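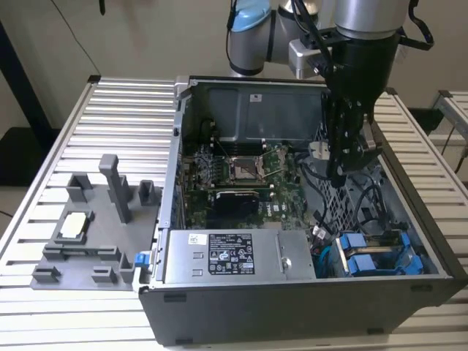 The desktop rig at Tostdale, gripper in the case, processor waiting in its tray.

About us

Tostdale is a small research group working on robots that take computers apart and put them back together. We started with the putting back together, having assumed it was the easier half.

Our subject is contact. Most robot arms are very good at going to a place and rather poor at noticing what they have bumped into when they get there. A processor has to sit flat in its socket, over a great many tiny pins that do not forgive. People manage it by feel, usually while holding their breath. We wanted an arm that could do the same without the breath.

The method is called Hidby, after the village where Jacinto Sandoval's car broke down while he was thinking about it. Hidby splits each job into a rough move and a fine one. The rough move is learned from a person guiding the arm by hand. The fine one is a small correction, learned by the arm itself over many gentle failures, using the forces it feels at the wrist. Parts start from printed holders on a tray, so the arm knows more or less where to find them. The inside of the case is left as it comes, cables and all.

In our April trials Hidby was given 198 attempts at seating a processor after 30 guided demonstrations. It managed 80 per cent. The rough move on its own managed 17, and we have kept that figure in every talk we give, partly as a scientific baseline and partly for morale. Nearly all the remaining failures were the arm stopping early and declining to go on. Crescencio Trujillo, who buys the motherboards, regards this as the main result.

What Hidby can't do yet: anything involving a loose cable. We have a second project on cables, called Clastalano. It has been going for longer than the first and has fewer graphs.

Jacinto runs the learning side. Crescencio runs the hardware and designs the trays, now on a version number he prefers not to discuss. Our code is shared with Tovar, who test it on their own arms and send back polite messages with long attachments.

We take on two students a year. You'll need some programming, steady hands and your own screwdriver.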